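How to get musty smell out of towels (quick version)

Posted 2022-12-31 by Noreen Horgan

Doing this fast, people coming for New Year's tonight and I just pulled the guest towels out of the closet. Yuck. Same fix I always use. Two washes, no fancy products.

What you need

White vinegar, plain, the cheap kind
Baking soda
Hot water
A washer with some room in it

Step 1. Shake them out. Check the tags. Most cotton is fine with hot, but if the tag says warm go with warm.

Step 2. Load the washer half full. Not stuffed. Towels need to move or the water never gets in the middle.

Step 3. One cup of vinegar straight in the drum. No detergent! No softener either. Hottest setting the tag allows, longest cycle. If your manual says no vinegar, skip to step 4 and run that one twice.

Step 4. Leave them in there. Run it again, hot, with half a cup of baking soda. Don't put the soda and vinegar in together, they just fizz and cancel out and you've wasted both.

Step 5. Extra spin. Then dry right away. Not in an hour. This is were most people mess up, me included.

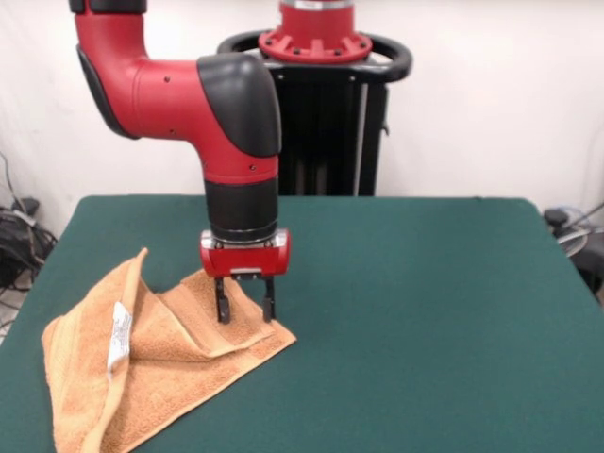

Orange-tan terry towel on green felt.

Drying. Dryer on medium, 60 minutes for a half load in mine, yours may be diffrent. Take one out and feel the hem, the hem is always last. Still damp = back in. On a line, leave space between them and snap each one hard before you hang it, brings the loops back up.

Folding. Let them cool first. Thirds the long way, then in half, then half again. Shelf not a plastic bin, bins trap the damp.

Still smells?

Could be the washer. Wipe the rubber seal, pull out the soap drawer, run it empty on hot. Cosimo Carbone wrote in back in October that his was the drain filter and the towels were fine all along. Worth a look.

Could be softener buildup. Do step 3 again next wash, that usually gets it.

Could be they're just old. Cut them up for rags.

Keeping it away

Hang after every use, spread out, not bunched on a hook
Less detergent than the cap says
No softener on towels, ever
Vinegar wash once a month or so
Never bleach and vinegar in the same load, the fumes are dangerous

New towels next time, the waffle kind. Have to go get ice.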